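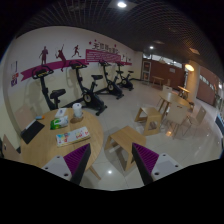
Department of Sport and Leisure Management

Running a Small Fitness Centre
Handout 7: Members, space and the quiet hours

Reading before the class: Bortolotti, chapter on membership, and the two-page Mancuso case.

1. What a membership is

A member pays for access over a period. Most do not use all of what they pay for, and the price depends on that. If every member came every day, the centre would need a much larger building or a much higher fee.

In the Mancuso case the centre has 545 members and a safe capacity of 40 people at one time. The owner, Cosimo Bortolotti, set the limit himself after the first winter. It covers the whole floor, including the seating by the machines. On a normal weekday the centre records 195 visits. Work out the visits per member per week before you read on, using five weekdays and ignoring the weekend. You should get a little under 1.8.

That average hides a good deal. A small group comes four or five times a week and a large group comes hardly at all. When you write about usage in your assignment, give the spread as well as the average.

2. Peak and off-peak

Demand comes in two blocks, early morning and after work. The rest of the day is quiet but the rent, heating and lighting cost the same. There are three usual responses.

Off-peak membership. A lower fee for people who can come in the middle of the day. It works where there are shift workers, parents of school-age children or retired people nearby. Check this first. Students often propose it for business districts where none of these groups live.

Booked classes. A class fills a known part of the floor at a known time. The cost is the instructor, who must be paid whether the class is full or not.

Letting the space. Physiotherapists and dance teachers will sometimes take a room by the hour. Read the lease before promising anything, as some landlords do not allow it.

3. Rest areas

Owners tend to see seating as lost floor. A table and a few seats take up the space of one or two machines and bring in nothing directly. Against that, people who sit down after training talk to staff and to each other, and people who know someone at a centre are slower to cancel. The evidence is mixed — Friesen and Sezer disagree on it, and both articles are in the reading pack.

Practical points for a layout drawing:

Keep seating out of the route between the changing rooms and the floor.
Leave space for a wheelchair on at least one side of any table.
Mark where the bins go. They are nearly always forgotten.
Allow for cleaning. Floor finishes differ, and so does the time they take.

4. Cancellations

Record the reason for leaving in the member's own words and sort it later. The Ultum booking software used in the case offers a fixed list, and "other" is the most common answer on it. A list like that tells the owner very little.

Members who join in January should be looked at separately from the rest. Compare them with those who joined before December.

For the seminar

Bring a one-page floor plan of a centre you know, drawn by hand, with the peak hours written beside it. Fadi Salameh will take the seminar group.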